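Six months of tweeting about bus routes (and I still love it)

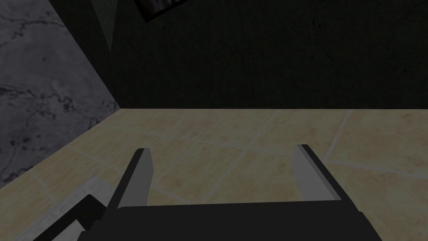
A gripper over beige floor tile, computer render.

11 April 2015

So it's been half a year since I took over the social media accounts at Satus, and I promised myself I'd write something down before I forgot what it was like to be new at this. I keep telling friends about the job at dinner and watching their eyes go a bit glassy around the word "engagement," so the blog gets it instead. Lucky blog!

For anyone who landed here from somewhere else: Satus is a small research shop in Okcombe. We write reports about local government, mostly transit, libraries, and how towns spend their road money. The reports are good. They're also long, and when I arrived the way we told the world about them was to post the full title and a link to the PDF, once, on a Tuesday morning, and then go quiet for a week. Some of those titles didn't leave room for the link.

We had 615 followers on Twitter the day I started. I went through the whole list that first afternoon, one by one, and I'd recommend this to anyone starting a job like mine while the list is still short enough to do it. I expected researchers and a few reporters. What I got was city clerks, a surprising number of school librarians, people who ride the bus and are mad about it, two bakeries, and a man whose every post is about culverts. I adore the culvert man. He knows more about drainage than our entire reading list, and he has corrected us twice, both times politely and both times correctly.

Reading that list changed how I write. I'd been drafting posts in my head for some imaginary policy expert with a standing desk, and the real readers were people who already knew the bus was late and wanted to see it written down with a number next to it. Now when I draft something I picture one of the librarians reading it on her lunch break. If she'd have to look up a word, I swap the word.

The Prarkanport report was where it all clicked for me. If you don't know Prarkanport, it's a harbor town down the coast from us with a bus network that was drawn up when the cannery was the biggest employer, and the buses still dutifully go to where the cannery was. Our report was 7 chapters long and the chapter on evening service was so good that I read it standing up in the kitchen. A nursing aide finishing a late shift at the hospital couldn't get home on one ticket. She had to ride into the center, wait, and pay again to go back out along nearly the same road. That was on page forty-something, in a paragraph under a table.

I asked if I could pull that one paragraph out and put it first, everywhere. There was a bit of nervousness (would it look like we were making the whole report about one trip?) and I understood that, I did. We agreed I'd post the story with the map next to it, then the wider findings over the following days, then the link to the full thing at the end of each. We also agreed the author would read every single post before it went out. I thought that would slow me down terribly and instead it made everything better. She caught me writing "no evening service" when the truth was "no direct evening service," and those are very different things if you're the person who runs the buses and you're reading our tweets with your arms folded.

The first post got shared by a neighborhood group in Prarkanport, then by the people who read the neighborhood group, and then my phone got warm. Over that week 2,570 people opened the report page. I know that's a slow hour for a cat video. For us it was more than the previous three reports put together, and people were staying on the page, and several of them wrote to us about their own trips home! I answered every one. My favorite was from a woman who'd drawn her own map in colored pencil and mailed it in. With a stamp. It's pinned over my desk.

Okay, tools, because I always want to know what other people use. We schedule with Vida, which I picked mostly for the calendar view. I can see a month at once and drag things around when the news changes, and it lets a second person approve a post before it goes, so the author check happens inside the same screen and doesn't live in an email thread with eleven replies. What it does badly is images. It squashes anything tall, so I now make all our charts wide from the start, and I keep a folder of them in two sizes. The phone app is fine for fixing a typo at a bus stop and hopeless for anything else.

I still write everything in a plain text file first. I tried drafting straight into the scheduler and my sentences got shorter and duller, maybe from watching that little character counter tick down. In the text file I write the long version, the one I'd say out loud, and then I cut it. The cutting is my favorite part of the day. I get a cup of tea for it.

A few things I got wrong, so that this doesn't read like a victory lap. I spent most of November trying to make a hashtag happen. I won't repeat it here. It had a pun in it and the pun needed explaining, and the only person who ever used it besides me was a colleague being kind. I also posted far too much in my first month, seven or eight times a day, some of it just noise to keep the lights on, and a couple of people who'd been following us for years left. One of them wrote to say why, and she was right, and I wrote back and thanked her. We post twice a day now at most, and some days we don't post at all if there's nothing to say.

And I took a grumpy reply personally. A council member called one of our charts misleading, and I fired back within minutes, all elbows. Then I looked at the chart again over lunch. The axis didn't start at zero. It wasn't a crime, and the label said so in small type, but he had a point and I'd been snippy about it in public. I posted a redrawn version with an apology and he shared it. He's asked us for data since then. I now have a rule about going for a walk around the block before answering anybody who annoys me, and I've seen a lot of that block this spring. The magnolias are out on the corner by the pharmacy and they are ridiculous this year.

The thing I'm most excited about right now is the newsletter. We have one! I didn't know we had one until January, when I found the sign-up form at the very bottom of the website, under the address. It had more than 500 people on it and hadn't gone out since the summer before last. I sent a short note saying hello, we're still here, do you still want this, and so many people wrote back yes that I had to move the replies into their own folder. It goes out on the first Thursday of the month now. One story, one chart, a link to something good that isn't ours, and a question at the end. Last time I asked what their town's worst intersection was, and oh boy, do people have feelings about that. I'm trying to talk the research team into making a map of them.

Coming up in the next few weeks I've got the library hours report to plan for, which I've been waiting on for ages. The draft has a section on what happens to a branch on Sunday afternoons when it's open and what the same street is like when it isn't, with little interviews all the way through. I want to do it with audio if I can work out how to record in a library without getting shushed. If you've ever put sound clips on a small website and lived to tell the tale, please leave me a comment with what you used. The microphone I have makes everybody sound like they're inside a coat.

Also, if you're in Okcombe and you want to come talk shop, I'm usually in the cafe across from the station on Friday mornings with the text file open. I'd love the company, and they've started doing the cardamom buns again.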